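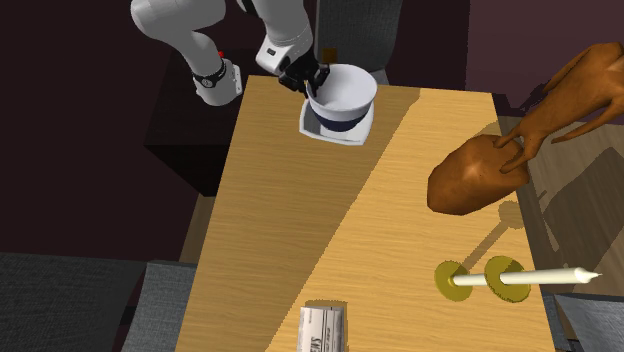 木のテーブルに置いた白いボウルと角皿

経産牛を再肥育して自分で売る場合、どこまで手をかけるべきでしょうか
投稿者:Mieke Maes

はじめまして。山あいで繁殖牛を15頭ほど飼っております。夫の実家の牛飼いを引き継いだかたちで、私自身はもともと町で帳簿の仕事をしていたものですから、牛のことはいまだに教わることばかりです。長くなりそうですが、お付き合いいただけるとうれしいです。

うちに今年13歳になる雌がいて、おとなしくて子育ても上手なよい牛だったのですが、この二年ほど種がつかず、そろそろ決めなければという話になりました。これまでは廃用の牛はそのまま市場に出していて、それが当たり前だと思っていました。ところが先日、道の駅に野菜を出しているお仲間から「経産牛のお肉は味が濃いと喜ばれるよ、少し太らせてから自分で売ってみたら」と勧められ、すっかりその気になってしまいました。

と畜と検査は地域の食肉センターにお願いし、部分肉への加工とパック詰めはNisenというお肉屋さんが引き受けてくださるそうです。社長さんがとても親切な方で、端の部位はまとめてひき肉にしておきましょうか、とまで言ってくださいました。

教えていただきたいのは三つです。再肥育の期間はどのくらい見ておけばよいのか。えさは繁殖用の配合を増やすだけで足りるのか、それとも肥育用に切り替えるのか。それから、一頭分のお肉というのは、うちのような小さな家で本当に売り切れるものなのでしょうか。冷凍庫がいっぱいになって途方に暮れている夢を、このあいだ本当に見ました。

三月には次の子牛が続けて生まれる予定で、それまでに牛房をひとつ空けたいという事情もあります。経験のある方、どんな小さなことでもかまいませんので、よろしくお願いいたします。

Danang Pattinasarany さんの回答

Maesさん、こんにちは。うちでも経産牛を何頭か仕上げて売ってきましたので、わかる範囲で書きますね。あくまで一軒の農家の話として読んでください。

まず期間ですが、うちでは七か月をひとつの目安にしています。最初は四か月で出したのですが、お客さまから「味はいいけれど、かたい」と言われてしまいまして、次から延ばしました。逆に欲ばって一年近く置いた牛もいます。こちらは脂ばかりついて、えさ代もかさみ、家内にずいぶん叱られました(今でもときどき言われます)。痩せ具合や歯の状態でも変わりますから、背中と尾の付け根を手でさわって、肉ののりを月ごとに書きとめておくのがおすすめです。

それと、13歳ということですので、始める前に一度獣医さんに診てもらってください。脚の弱い牛を重くしてしまうと、立てなくなったときに牛も人もつらい思いをします。薬を使ったことがあれば、出荷できるようになる日もそのときに確かめておくと安心です。

えさは、うちではBrillonの肥育用配合に切り替えています。ただ急に替えるとてきめんにおなかをこわしますので、二週間から三週間かけて、いつもの配合に少しずつ混ぜていきます。稲わらなどの粗飼料は必ず先に食べさせること。食べ残しとふんの様子を朝晩見て、やわらかくなったら増やすのをやめて待つ。地味ですけれど、年をとった牛ほどこの待つ時間が大事だと感じています。もし手に入るなら、おからやふすまを足すのもよく食べてくれます。

最後に売り先のことです。前回の牛は、パックになって戻ってきたお肉が115キロ近くありました。ロースやヒレは知り合いに声をかけるだけですぐになくなります。困るのはすねやネック、それにももです。うちはMichielsという町の洋食屋さんに煮込み用としてまとめて引き取ってもらっていて、これがなかったら続かなかったと思います。ですから順番としては、牛を太らせ始める前に、かたい部位の行き先をひとつ決めておくのがよろしいかと。Nisenさんがひき肉にしてくださるというのは、とてもありがたいお話ですよ。ひき肉は本当によく出ますし、経産牛の味の濃さがいちばんわかってもらえるのも、うちではハンバーグでした。

それから、パックの大きさは小さめに頼んでおくといいです。うちは最初500グラムで作って、お年寄りのおうちには多すぎたようでした。

牛房の件だけ少し気になります。三月に空けたいのでしたら、今から七か月は難しいかもしれませんね。育成のほうを一緒に入れるなど、置き場所の段取りを先にご主人と相談なさってみてください。うまくいきますように。

山裾の牛飼い さんの回答

販売の手続きのほうだけ。お肉を自宅から売る場合、包装済みのものでも保健所への届出などが必要になることがあります。扱い方や地域で違うので、加工を頼む前に電話で聞くのが早いです。あと個体識別番号の表示も忘れずに。お肉屋さんが慣れていればラベルに入れてくれます。

冷凍庫はEdexの中古の業務用を使っています。音はうるさいけどよく冷えます。

Mieke Maes さんの返信

お二人とも、ご丁寧にありがとうございます。夫と並んで読みました。かたい部位の行き先を先に、というところで二人とも黙ってしまいました。ロースのことしか考えていなかったのです。

獣医さんには次の巡回のときに脚と歯を診ていただくようお願いしました。保健所にも電話をして、必要な書類を聞いているところです。牛房のほうは、古い堆肥舎の隣を片づければ一頭分くらいなんとかなりそうだと夫が申しております。ひき肉とすねを使ってくださりそうな食堂が隣町に一軒ありますので、まずはそちらにごあいさつに行ってまいります。

Danangさん、もしご迷惑でなければ、わらと配合をどのくらいの割合から始められたか、また教えていただけますか。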